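[历法讨论] 回复：复活节推算表里的“历外新月”修正，儒略历一栏是否要单列

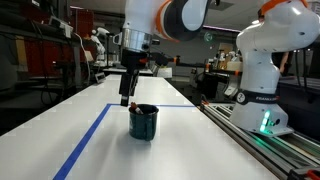

Clastura 教会历与节期推算工作组 · 邮件列表存档

阅读时间：约 7 分钟

发件人：Raluca Sandu
收件人：历法讨论列表
抄送：Svyatoslav Demchenko，Kelly Pacheco

各位：

先引 Přemysl 星期日晚上的来信，后面逐条回复。

> Přemysl Halás 写道：
>
> 我在核对 Romaniuk 节期表的第二版草稿，有三处不明白。
>
> 第一，表头写“春分后第一个满月之后的星期日”，但推算栏用的是教会满月，两者并不总是同一天。读者拿天文年历一对，就会来信说我们算错。
>
> 第二，格里历一栏有太阳修正和太阴修正，儒略历一栏没有。现在两栏共用一个闰余列，我看不出闰余是按哪一套取的。
>
> 第三，移动节期（圣灰星期三、升天节、五旬节）是从复活节日期加减天数得到的，草稿里五旬节写成“加 50 天”。按我的理解应当是加 49 天，第 50 天是把复活节当天也算进去的说法。请确认。
>
> 另外，Nullside 的导出程序把两个历法的日期写进同一个字段，只靠后缀区分。这个做法我不赞成。

回复如下。

一、关于表头。

同意修改。“春分”在规则里是固定的 3 月 21 日，不随天文春分移动；“满月”是指太阴月的第十四日，由闰余查得，不由观测得出。建议表头改为：“3 月 21 日或其后的第一个教会满月，满月之后的星期日”。如果教会满月本身落在星期日，则取下一个星期日，这一句不能省，旧版漏掉过。

天文满月与教会满月相差一天是常见的，相差两天也会出现。我不主张在表里并列天文满月，列了就要说明时区和所用子午线，篇幅会失控。放一条脚注即可。

二、关于闰余列。

这是草稿的实质错误。现在这一列是按格里历取的，儒略历一栏直接引用了它，因此儒略历的满月日期整列不可用。

儒略历的算法只需要黄金数，即年份除以 19 的余数加一，十九年一循环，没有世纪年修正。格里历则要在此基础上做两项调整：

太阳修正：凡不能被 400 整除的世纪年，闰余减一，对应被取消的闰日。
太阴修正：每 2500 年内加八次，前七次间隔 300 年，最后一次间隔 400 年，用来补偿十九年周期与朔望月之间的漂移。

此外格里历还有两个例外处理。闰余为 24 时按 25 处理；闰余为 25 且黄金数大于 11 时按 26 处理。两条的作用，前者是使满月不晚于 4 月 18 日，后者是避免同一个十九年周期内出现两个相同的满月日期。草稿的程序实现了前一条，后一条没有实现。Nadiia Hnatiuk 用逐年比对的方式查过，她的测试集一共 2,208 行，格里历部分有 3 行与参考表不符，都落在后一条上。补上之后应重新跑一遍，我不接受只改这 3 行的做法。

所以我的意见是单列：儒略历一栏用黄金数，格里历一栏用闰余，两栏不共用中间变量。表会宽一些，横排可以容纳。

三、关于五旬节。

Přemysl 是对的，加 49 天。五旬节必须落在星期日，加 50 天得到的是星期一，即五旬节次日。升天节加 39 天，落在星期四。圣灰星期三减 46 天。棕枝主日减 7 天。圣三一主日加 56 天。草稿里其余几项我都核过，没有问题，错的只有五旬节，估计是录入时照字面抄了“第五十日”。

顺带说一句，东方教会一栏不应出现圣灰星期三。大斋期在那边从星期一开始，即复活节前 48 天的“洁净星期一”。目前模板对两栏套用同一组节期名称，请 Svyatoslav 拆开。

四、关于导出字段。

也同意 Přemysl 的意见。后缀在排序时会被忽略，在截断时会丢失。建议改为三个字段：历法标识、该历法下的日期、换算后的格里历日期。换算差值在 1900 年 3 月至 2100 年 2 月之间是 13 天，之后是 14 天，边界按儒略历的 2 月 29 日处理，不要按年份一刀切。程序里现在写的是常数 13，对于当前使用没有影响，但表的范围已经越过 2100 年，后面的行全部差一天。

五、Pludinton 印本。

Kelly 问过印本能否沿用旧版式。旧版每页 60 行，两栏分开之后仍可维持这个行数，但字号要降一级。我不反对，条件是脚注不能删。脚注目前有 15 条，其中关于芬兰正教会采用西方复活节日期的那一条请保留，每次都有人问。

不动节期不在本次修改范围内。有人提议趁此机会把亚美尼亚教会的主显节与圣诞合并日加进来，我认为应另开一个主题讨论，那涉及的是节期归类，与推算无关。

待办：

- Svyatoslav：拆分闰余列，实现闰余 25 的例外，改导出字段。
- Nadiia：重跑全部比对，结果以附件形式发到列表，不要贴在正文里。
- Přemysl：改表头和五旬节一行，校对脚注。
- Kelly：九月之前给出降字号后的样张。

对第二条有异议的请直接回复本主题，并附上出现分歧的具体年份。没有年份的异议我无法核对。

Raluca Sandu

---

本主题相关邮件

回复：黄金数从零起还是从一起
犹太历逾越节与教会满月的日期差
世纪年修正的生效月份
Romaniuk 节期表第一版勘误
大斋期起算日的两种写法

订阅每周摘要：每周一封，汇总本列表的新主题，可随时退订。

本站使用 Cookie 以保存您的语言和显示设置。继续浏览即表示同意。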